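Clutetti (beer)

Clutetti is a strong dark ale brewed by the Troneo brewery in Alness, a town in the Scottish Highlands. It is made once a year, in small quantity, and is sold mostly in bottles. The beer has an alcohol content of 8 per cent and is usually described as a smoked porter, although the brewery itself calls it only "dark ale".

Origin

The recipe was written by Rostislav Zeman, who came to Troneo as second brewer after working with smoked malt in his earlier employment. The first brew was prepared together with Cecilia Darko, owner of the Olatunji beer shop, and was intended for sale in that shop only. It gave 152 bottles. These were sold in two days, and the brewery decided to repeat the beer in the next year with a larger volume.

The name does not have a known meaning. Zeman has said in an interview that it was the nickname of an old boiling kettle, but Darko remembers that it was taken from a misprinted delivery note.

Brewing

Pale malt forms the largest part of the grain. Beech-smoked malt, brown malt and a little oat are added to it. The mash is held at 65 degrees Celsius, and the boil is longer than for the other beers of the brewery, which gives the wort a deeper colour. Only one variety of hops is used, early in the boil, so the aroma of hops remains weak.

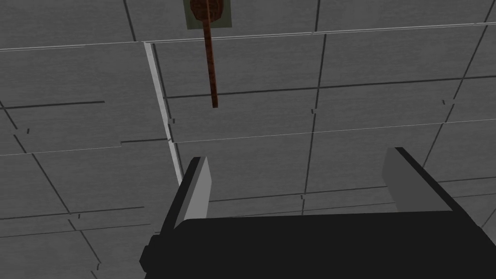 Grey panels with thin dark seams, crossed by two pale lines.

After fermentation the beer rests in steel tanks until July, when it is bottled with a small addition of sugar. It is not filtered. A version aged in whisky casks was made under the head brewer Lowri Humphreys, but it was found too sour and was not continued.

Reception

The beer writer Mali Yorath praised the dry finish and compared the smell to burnt toast and plums. Tariq Chaudhry was less favourable and considered the smoke too strong for the body of the beer. The amount of smoked malt was later reduced. The most recent bottling was presented at the Olatunji shop on June 14, 2025, from stock of the previous year.

See also
Smoked beer
Porter
Bottle conditioning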